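Sorting snacks into small baskets on a butcher-block table
Heywood Home Help > Kitchen and pantry > Storage

Posted by marlow_k

We keep the snacks out on a butcher-block table so people can help themselves. By the afternoon there are candy wrappers and packets all over the wood and the baskets are half empty. I have a few small plastic baskets in different colors and a potted succulent that lives on the same table. What is a sensible way to split things up so it stays sorted for longer than a morning? Also, should soda cans stand right on the wood or do I need a tray?

2 replies

Eduardo Vilela

I look after the snack table at a shared workshop in Fonham, so I have tried most of this. Give each basket one kind of thing and keep to it. Ours are candy bars in one, chips and crackers in another, and anything small goes in the third. If you mix them, people dig around and leave half of it on the table.

Don't fill them to the top. I put in enough for a day and keep the rest in a lidded box under the counter. A basket that is too full spills as soon as someone pulls a bar from the bottom.

Cans I would keep out of the baskets. They are heavy for thin plastic and they tip over. Stand them together near the back. Cold cans sweat and leave rings on an oiled top, so I use a cork mat from Fenska, 17 inches long, and it holds 6 cans in a row. Room temperature cans can go straight on the wood.

Put a bowl out for empty wrappers. If there is no place for them they stay wherever they were dropped - and after a while you can't tell the empty ones from the full ones without picking them up.

The plant is fine where it is as long as the pot has a saucer. Water it at the sink and let it drain before it goes back.

gasteo_fan

Color of the basket doesn't matter in my opinion, people don't read colors, they look at what is in it. I got the Gasteo ones and they stack, which is good. Wipe the table every night. Mineral oil in December and again in the summer, ours has been OK with that. 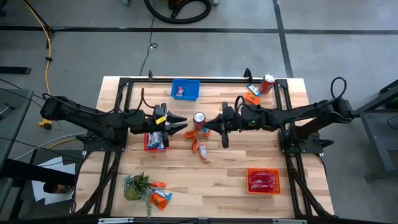 Can small packets and candy bars share a basket if I only have room for a few?

They can share if the bars stand on edge along one side and the packets go in front, since flat packets slide under the bars when everything is laid down together.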